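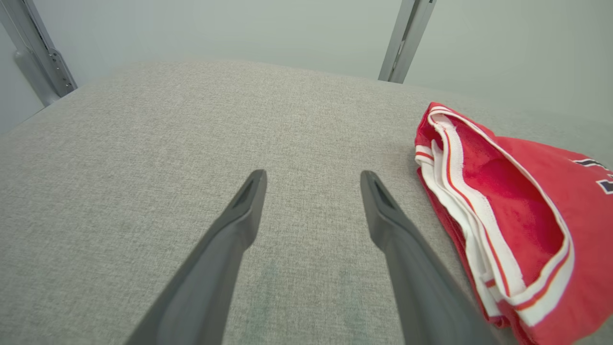 13 Jul 2022
2 min read | Print | E-mail | 3 comments

Spent most of the day on the kart's front brakes, with the long pedal travel from the Villier round still on my mind. Dennis Shirima drove it there and came in saying the pedal was going soft after 24 laps, and he is not a man who complains without cause, so I took him at his word and started at the master cylinder.

Bled the system 4 times. Still got a little sponginess on the first press, then firm after that, which makes me think the pads are being knocked back from the disc. Put the dial gauge on it and there is a wobble in the left one, more than I like. I have ordered a pair from Medodach (they were very kind on the phone, as ever) and will run the old ones from last December until they come.

Disc temperature after the warm-up run was 206 on the left and 214 on the right — close enough that I don't believe we have a dragging caliper. I had half expected to find one, I'll admit, having told everybody so at lunch.

Dennis would like the pedal moved back a touch too. I'm all for it, but let's do the discs first so we know which change did what.

Still to do: torque the hub bolts again, and find the good bleed bottle, last seen in the Clellurura van.

Share (4) | Print | E-mail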